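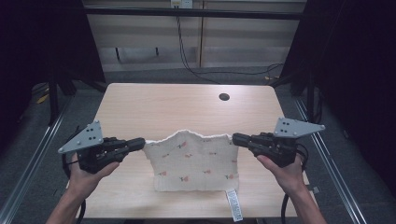 Cream-colored knit stretched between two hand-held grippers.

Trullier Country Reference: Peru (Arkberg, two volumes, boxed)

30/10/2026

14 shares | 6 comments

The Trullier set covers Peru in two volumes. The first is a narrative history with a timeline running along the foot of every page. The second holds the maps, language tables, glossary and index. Total length is 594 pages. I have used it since September for lesson planning and for checking dates, next to the older single-volume Phelan guide.

Layout

The running timeline is the main feature and it works. Each spread shows a bar for the period under discussion, with neighboring periods in gray. Overlaps are drawn as overlaps, so Moche and Nazca sit side by side on the coast instead of one following the other. The Wari and Tiwanaku bars are handled the same way. Phelan prints a single column of dates, which leads students to assume a clean succession that the record does not support.

The scale of the bar changes at 1532. Before that point one inch covers two centuries, and after it one inch covers 20 years. The change is marked with a small double slash that is easy to miss. A heavier mark, or a color change, would fix it.

Coverage

Caral and the early coastal sites get a full chapter. The Inca section is good on roads, storehouses and labor service, and it treats the quipu carefully: the numerical reading is explained with a worked case, and the question of whether some cords recorded narrative is left open. The colonial chapters are dense. Silver, mercury and the reforms of Viceroy Toledo take up most of the space, with the 1780 rebellion given a separate section. The republic is thinner. The War of the Pacific has a clear map and a short text, the guano trade has less than it needs, and everything after 1990 is compressed into one chapter that reads like an outline.

Culture is distributed through the history and has no volume of its own. Food, music and festivals appear as shaded panels. The panel on weaving separates the backstrap loom from the treadle loom introduced by the Spanish, and gives the fiber differences between alpaca, llama and vicuña in a usable table. The panel on Lima's Chinese and Japanese communities is the best in the set.

Maps

There are 60 maps, all in volume two. Relief shading is clear and contour intervals are stated. Place names follow one spelling throughout, with variants in the glossary, so Cusco and Cuzco both lead to the right entry. The language maps separate the Quechua varieties and show Aymara in the south. The Amazonian languages are shown as hatched areas at a scale too small to be read without a magnifier. Reading the history with the maps open means having both volumes on the desk, and that takes up room.

Index

The index has 1,978 entries. I tested a sample from different letters and found two wrong page numbers, both under "irrigation." Cross-references between volumes use a V1/V2 prefix and are consistent.

Binding and paper

The volumes are sewn and lie flat after the first few pages. The paper is coated, which suits the maps and causes glare under a desk lamp. The slipcase is weak. One corner had split by the third week, and I now keep the books outside it.

Digital access

A code inside the cover opens the maps in the Prerker reader. Search is fast. Zoom stops well short of what the language maps require, and the timeline is missing altogether. Printing is limited to one map at a time.

Verdict

Recommended for teachers and for general readers who want the pre-1532 material laid out properly. For the twentieth century, keep Phelan on the shelf or add a dedicated title. Arkberg lists Bolivia as the next set in the series, and I would wait for that one to see whether the slipcase has been changed.

Helpful? Yes (9) | No (1)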